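Playing the Andstead hall, any tips?

reedbank
17/12/2025
Our four-piece has a gig at Andstead village hall in June. Fiddle, two guitars, squeezebox. They say it holds 218. Do we need a full PA or will the Noonan combo do?

tunesmith6
Combo is plenty. High ceiling, wood floor, the sound carries. We played there unplugged for the second set and people heard fine at the back.

Mutier
Disagree. Unplugged works with 40 folks listening. Fill it and open the bar and the guitars are gone by the third row. Take the PA.

tunesmith6
We had a full room and no complaints.

Mutier
I was in that room, near the door. I got fiddle and not much else.

reedbank
OK, sounds like the PA comes along. What about the floor? Our fiddle player stamps and it gets into every mic.

ralum_road
The stage at Andstead is hollow, so yes, you'll hear it. Put the mic stands on carpet. Thick cloth on a table helps too if your mixer sits next to the stage. Mine is blue-gray carpet-type stuff, same as what's under the black faceted dome in my picture, and it stays put on a slick tabletop. I paid 6 dollars for an offcut. Get there early, load-in is up the side steps.

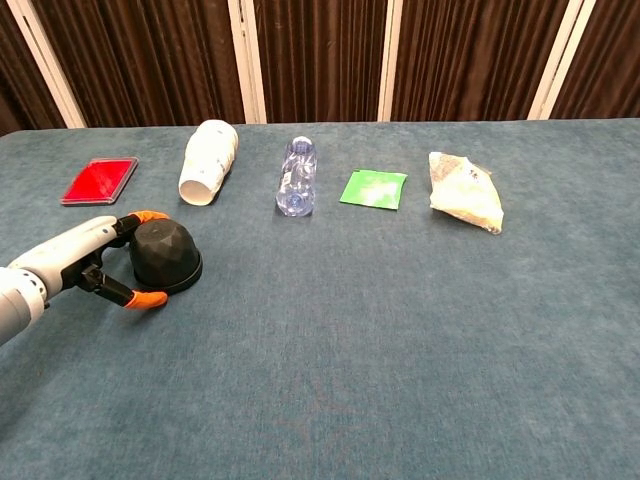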